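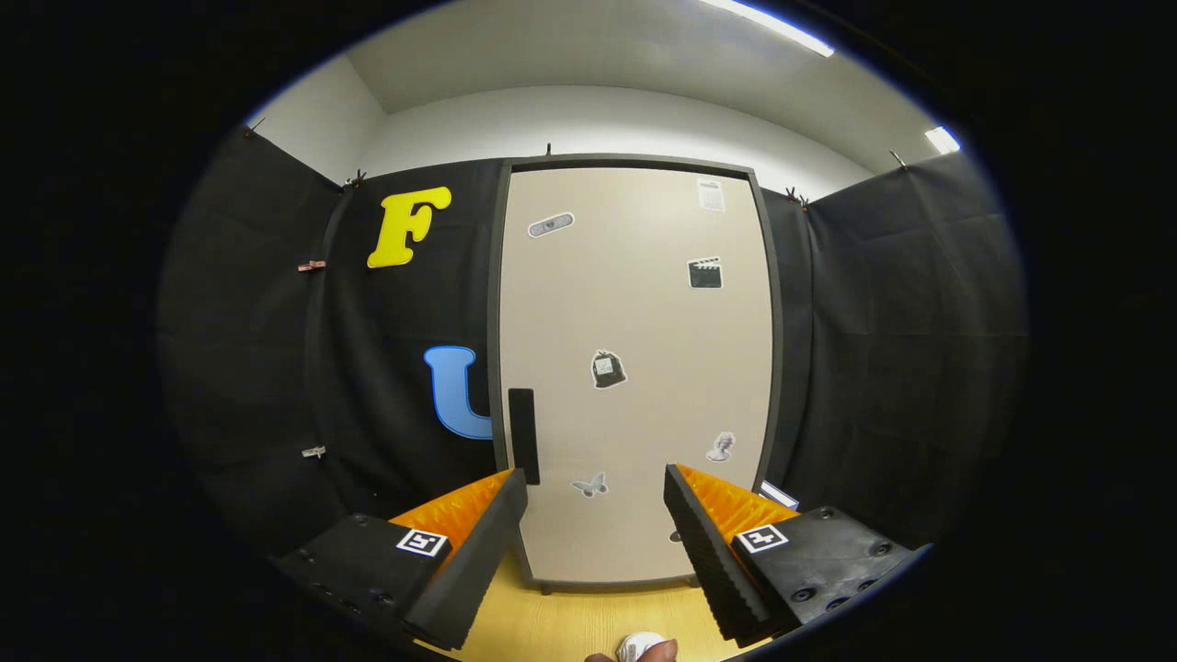
Workshop tips: building and using a door rig for handheld gripper demos

These notes come from the door-opening part of the Janduna study, where demonstrations were recorded with a handheld gripper and used to train a policy for a robot arm. Most of the trouble was in the bench setup. The tips are in the order we needed them.

Door and handle

Fix the door frame to the bench before anything else. A frame that creeps a little with each pull will give you a different task by the end of the afternoon. Two bolts through a backing strip held ours. Clamps alone did not.

A vertical bar handle can be grasped at any height, and people drift. Tell each demonstrator to grasp at the middle third. Yaw Issahaku tried leaving the height free for one batch of 64 demos, and the policy trained on that batch hesitated in front of the handle and often closed beside it.

Check hinge friction on Tuesday if you oiled it on Monday. Fresh oil changes the pull for a day or so. Write the date of oiling on masking tape on the back of the frame.

Backgrounds

Plain cloth to either side of a door keeps people walking past out of the recording. Dark cloth with a matte face is best. Anything with a sheen picks up the ceiling lights and moves in a draft.

Clip curtains at the top and again partway down. With top clips only, the lower half swings when the door opens, and the tracker takes the swing for camera motion.

A plain door on plain cloth gives visual tracking very little to hold. Add flat stickers or cutout letters with clear edges. Space them unevenly – a regular grid looks the same after a small shift and the track can jump. Matte paper only. Press down the corners with a fingernail, and replace any that curl.

Do not put stickers where the hand or gripper covers them for most of the motion. They do no harm there, but they do no work either.

Gripper care

Ribbed finger pads collect dust from the bench. Wipe them with a damp lint-free cloth and let them dry for 30 minutes. Solvent wipes left our pads tacky.

Keep the square markers on the finger blocks clean and flat. The opening width is read from them, and one lifted corner is enough to lose the reading. Check the block screws at the start of each session, finger tight plus a quarter turn.

What the counts showed

We recorded 1,995 demos in total. Of these, 317 were dropped because tracking failed for part of the motion. Manju Rajput sorted the dropped ones by cause. The largest group was from the first setup, at Prultton, with bare cloth and no stickers. Loose curtains came second. Poor demonstrations, which we had expected to lead the list, were a small group.

After the cloth was clipped and the stickers went on, tracking failures became rare enough that we stopped checking every file by hand and checked one in ten.

The result applies to one door and one style of handle. The Skurkcombe bench has a round knob, and the grasp height tip does not carry over to it. The notes on cloth, clips and stickers were used there without change.

Storage

Roll the cloth, do not fold it. Creases show up as edges for several sessions. Keep spare stickers flat between two sheets of card, and keep the clips in a lidded tin with the spare marker squares.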